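Speaker notes — collecting hand-held gripper examples
Cuiping Du, 6 January 2019

Slide 1. Say who I am. I run the collection side of the Marnimano project. Baoshan Zou does the training and will take the model questions at the end. Keep this under a minute.

Slide 2. What we collect. One example is one attempt at one small job, done by a person holding a gripper in each hand. The arms never move during collection. We want the grippers to do the touching, so fingers stay off the objects.

Slide 3. Numbers. We kept 2456 examples and threw out 914. Read both out, the slide is small. Most of the ones we threw out were bad at the start or the end: the person began moving before the recording did, or put the grippers down too early. Very few were thrown out for a dropped item. A drop followed by a clean pick-up stays in.

Slide 4. Why bags are slow. A box looks the same every time you set it down. A plastic bag doesn't. The mouth closes up, the sides stick together, and a clear one is hard to pick out on a white surface. Baoshan asked for more bags in March and I said yes too quickly. Pause here, people usually want to talk about cloth. Tell them cloth is in the second half.

Slide 5. Rules for the person collecting.
Change the layout between examples. Move the bin, turn the bag, swap the items.
Work at normal speed. Slow, careful motion teaches slow, careful motion.
If you hesitate, leave it in. If you talk to someone and stop, mark it and go again.
Take a break after every 2 sets. Wrists get tired before people notice, and the grip starts to drift.

Slide 6. Labels. One short sentence per example, written by the person who did it, the same day. We tried having someone else write them at Brikberg and the wording wandered. Mention the 4 templates, don't read them out.

Slide 7. The bag table. Leave both up while I talk about layout changes.
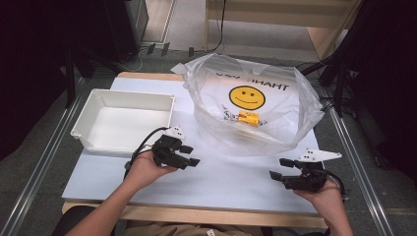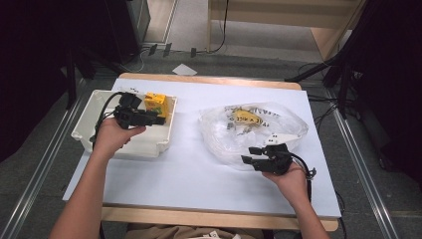 Bin, clear bag and two hand-held grippers on the white work surface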